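Hi Timothée,

Quick update on the Tollby supplier work, now that the second chunk of the grant is mostly spent. I'll keep it short – the budget sheet is coming separately and it's a lot duller than this.

We started with 245 suppliers on the old list. Going through them took longer than I'd told you it would (sorry!), mainly thanks to duplicates. Karras was in there under three spellings, and two of those had different bank details, so that got a phone call the same morning. After the cleanup we sent the new questionnaire to the first 100, and 50 have come back complete. The rest have had one reminder and get another on Wednesday.

I love the new questionnaire, by the way. It used to be a monster that asked a window cleaner the same things as a chemical distributor. Now the small vendors see 6 questions and they're done before their coffee's cold. Insurance certificates are still the sticking point. People upload last year's, or a photo of a filing cabinet drawer (really), and somebody has to go back and ask again.
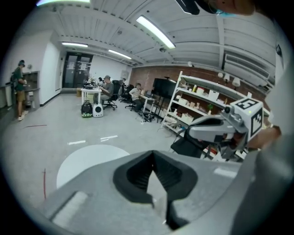 A hand on one of the two gray grippers in the room.

Risk ratings are the part I'm least happy with. Costel came out as low risk on the form and I just don't buy it, given that they're our only source for two parts and their lead times have slipped twice since spring. The scoring doesn't weigh single sourcing heavily enough, so I've asked Tellard to change it before we rate anyone else. They say it's a small fix and it won't cost extra – I've got that in writing.

Money-wise we're under on software and over on staff hours, and the two pretty much cancel out. I'd like to move what's left of the training line into chasing certificates through December. Could you let me know if that needs a formal request or if your okay by email will do?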